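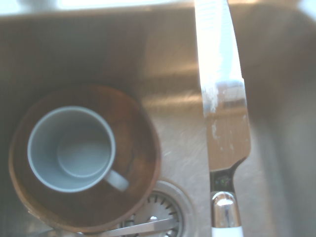 4.2 Do ambassador deals outlast the series?

The usual claim is that a reality contestant who signs with a clothing label in the first months after the final keeps her audience for as long as the deal runs. We doubt it. Our sample holds 498 paid posts by former contestants of Flillen, and most of the warm comments beneath them come from accounts that comment on everything. Take those out and the "loyal following" that Sirnerero advertises to its clients shrinks badly. The agency's own count treats a heart symbol and a written sentence as equal, a choice it does not defend.

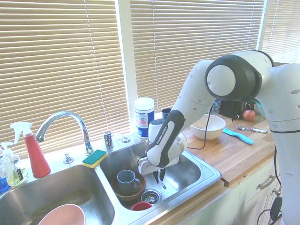
Hatem Kettani objects that fans who say nothing may still buy, and that comments were always a poor stand-in for sales. We accept the second point. The first can't be tested with anything the labels have let us see.

Tanning products fared no better. Rovham gave four contestants their own shades, and in each case interest peaked before the bottles were on sale.
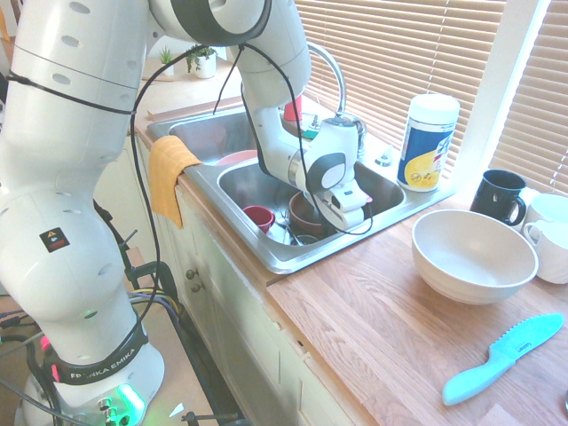

Figure 2. Robot arm and double kitchen sink.

Amrani scores run from 0 to 100 and are widely quoted in the gossip press as a measure of "star power". How they are weighted is not published. We report them in the appendix and put no trust in them.

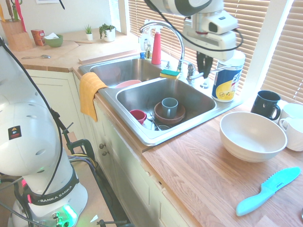
Figure 3. Double-basin sink with a pink plate at the back and a bowl, mug and small red cup in front.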